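Call for participants: query plan reading study
Skullulden group, Pratonport office

We are looking for people who work with relational databases and who sometimes must find out why a query is slow. You do not need to be a database administrator. If you have opened an execution plan in the last year, even only to close it again, we would like to have you in the study.

What the study is for

When a planner chooses a bad join order, the reason is often written in the plan output, but it is hard to find there. The estimated row count and the real row count stand in different places, and a difference on a low node grows as it goes up the tree. Our group has built a viewer called Heiskanen, which puts the two counts side by side and marks the lowest node where they separate. We want to know if people reach the cause sooner with this viewer than with the plain text output.

We had a small pilot in January. It used 14 plans, all taken from a reporting system with one large fact table, and this was too narrow. For the main study we have collected 1,528 plans from several kinds of workload, and from these we selected 74 which have one clear cause each. You will see only a small part of them.

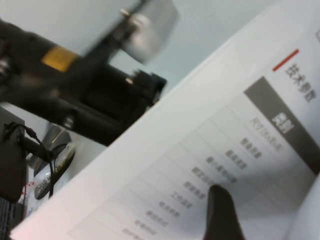

One of the pilot participants, Tallalham on our mailing list, wrote that the tasks were fair but that he missed the table definitions, and that without the indexes in view he was guessing half of the time. We agree with this remark. In the main study the definitions and the index list are open beside every plan, in both conditions.

What you will do

The session takes 80 minutes, with a pause in the middle. First you answer a short form about your experience. Then you read plans, half of them as text and half in the viewer, and for each one you write in a sentence or two what you think is wrong. You may say "I don't know". This is a useful answer for us and it does not count against you.

We record the text you write, the time for each plan and the nodes which you open in the viewer. We do not record your voice or your face.
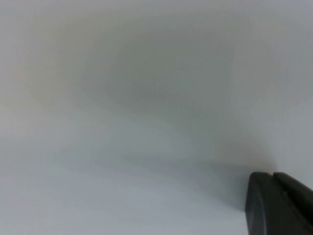
The order of the two conditions is decided by lot before you arrive, so please do not ask for one of them. We also ask you not to discuss single plans with colleagues until the study is closed - many of our participants come from the same teams, and a known answer makes the timing useless.

Who can take part

- You are at least eighteen years old and can read and write English at working level.
- You have written SQL at work or in your studies for one year or more.
- You have not worked on the Heiskanen viewer or on its test data.
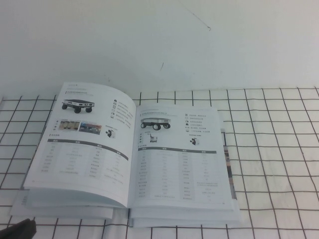
Place, payment and how to apply

Sessions are held in our Pratonport office, in the morning from nine o'clock or in the afternoon from two. Remote sessions are possible if you have a screen wide enough for two windows. You receive a gift voucher at the end, also if you decide to stop early. Travel inside the town is paid back against the ticket.

To apply, write to the Skullulden group through the contact form and choose "plan study" as the subject. Please tell us which database system you know best, for how long you have used it, and which half of the day suits you. We answer every message, but it can take a few working days. If all places are taken we will put you on the waiting list and tell you so.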